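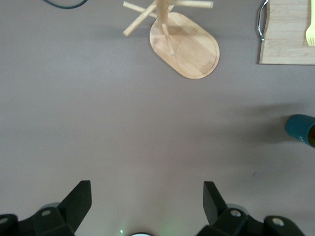

What Does a Navy Do When There Isn't a War?

Most of us have seen a big gray warship on television, and it is usually doing something noisy. But a navy spends most of its days doing quieter work, and there is such a lot of it that I hardly know where to begin. Let's start with a ship, then, and pretend that you and I are on board.

Our ship is called the Keskin. She is a patrol ship, so she is smaller than an aircraft carrier, and she has a crew of 90 people. Every one of them has a job, and most of them have two or three! The person who helps in the kitchen (sailors call it the galley) may also be trained to fight fires or give first aid.

Who is awake at night?

Somebody always is. A ship at sea can't pull over and park the way a car can, so the crew takes turns. Each turn is called a watch. While one group sleeps, another group steers, looks after the engines, and keeps an eye on the radar. Radar sends out radio waves and listens for them to bounce back, a bit like shouting in a canyon and hearing your echo. It helps the crew find other ships in the dark or in thick fog.

So what is the ship looking for?

All sorts of things. She might be watching for smugglers, who are people moving goods in secret against the law. She might be keeping busy sea routes safe for cargo ships, the ones that bring us bananas and bicycles and sneakers. Or she might get a radio call from a fishing boat with a broken engine and hurry over to help.

Navies also help after big storms. When roads and airports are damaged, a ship can often bring drinking water, doctors, and blankets right up to the coast, and some ships carry helicopters that can reach villages farther inland.

Do they still practice for fighting?

Yes, they do, and quite often. Practice is called a drill. An alarm rings, everybody hurries to their place, and an officer checks how long it took. Countries that are friends sometimes practice together, too, so that their crews learn to understand each other's signals.

Words to remember

Galley: the kitchen on a ship.
Watch: a sailor's turn on duty.
Drill: a practice for an emergency or a battle.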